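Drarnov assembly: is the 7 percent threshold on valid votes or votes cast?

Forum index > Elections and parliaments > Electoral systems

quota_reader
Jul 30, 2022
The provisional protocol is up. 100 seats, closed lists, 7 percent threshold, single district. Jasa is listed as below the threshold, short by 725 votes. The footnote to the table says the percentage was taken on ballots cast, blanks and spoiled ballots included. Article 31 of the electoral act says "votes given to lists." I read that as valid list votes only, which lowers the bar and may put Jasa in. Has anyone seen the commission's working?

stairwell
It has used ballots cast in every assembly election under the current act. The footnote isn't new.

quota_reader
Practice isn't text. A blank ballot isn't given to a list.

stairwell
Correct, but Article 31 has a second paragraph that refers to "participation," and the commission reads the two together. You can think that's a bad reading. It's been the published reading the whole time and every party ran under it, Jasa included.

nettle_b
Leaving the law aside for a second, the arithmetic is easy to check. Divide 725 by 0.07. If blanks plus spoiled come to more than the result, switching the base puts Jasa over. The protocol gives blanks and spoiled on separate lines and the answer changes depending on whether you add them. Blanks alone don't get there. Both together do, narrowly.

quota_reader
So there are three possible bases:
ballots cast: Jasa out
ballots cast minus spoiled, or minus blanks: Jasa out, by less
valid list votes: Jasa in
Only the third one matches the words of the first paragraph.

Ridwan Majimbun
The effect on seats is larger than people expect. A list that just clears 7 percent comes in with seven seats or so under Sainte-Laguë, and those have to come off the lists already in. Zomis is at 27 in the provisional table. I ran the divisors with Jasa included and Zomis drops, but so does everyone above it, and the order of the parties stays the same. What changes is which pairs of parties reach 51.

stairwell
Are you using the plain divisors or the modified first divisor? Drarnov starts at 1.4.

Ridwan Majimbun
Modified. It makes no difference here. The first divisor matters for a list fighting for its first seat, and at 7 percent nobody in the table is doing that.

nettle_b
Agreed on that. I get the same with plain divisors.

oldgallery
I don't accept the premise that the text is clear. "Given to lists" could describe the numerator only. The sentence says a list takes part in the distribution if it receives "7 percent of the votes given to lists," yes, but the older version of the act, before the renumbering, had "of the votes given" and the last two words were added with the cross-references. The explanatory note calls those changes editorial. If they were editorial, the base didn't move.

quota_reader
An explanatory note can't remove words from the act.

oldgallery
No, but a court will look at it when the words are disputed. You're treating this as settled and it isn't.

stairwell
Also relevant: the window for objections to the protocol is short, and only a list or a candidate has standing. If Jasa doesn't file, the question doesn't get decided at all this time.

Ridwan Majimbun
Their office says they're requesting a recount of spoiled ballots in the northern precincts. That's a different remedy. Ballots moved from spoiled to valid leave the cast total alone, so each one found for Jasa counts in full against the 725. They would need all 725 from spoiled. I consider that unlikely in precincts with electronic sorting.

nettle_b
Filing both would be normal. The recount as the main request, the base as the alternative.

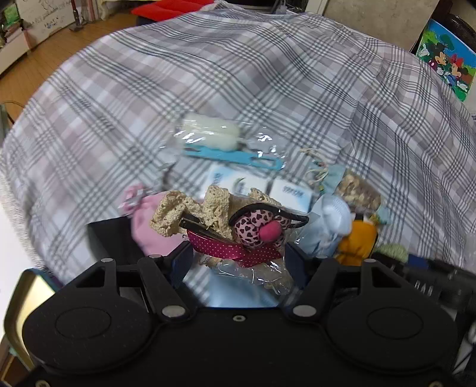 Puspita Simanjuntak
I would put them in the opposite order. The objection on the base is a pure question of law and needs no new counting. If it succeeds, the recount is moot. If they lead with the recount, the court can dispose of it on the facts and treat the alternative briefly.

oldgallery
Order of requests doesn't bind the court in Drarnov as far as I know. It can take them as it likes.

Puspita Simanjuntak
It can, but it usually follows the filing. Check the Majimbun ruling on the municipal lists, the reasoning goes request by request.

quota_reader
I'd forgotten that one. It also quotes Article 31, though only the first paragraph. I'll post the passage when I have the full text.

stairwell
Post the second paragraph next to it, please.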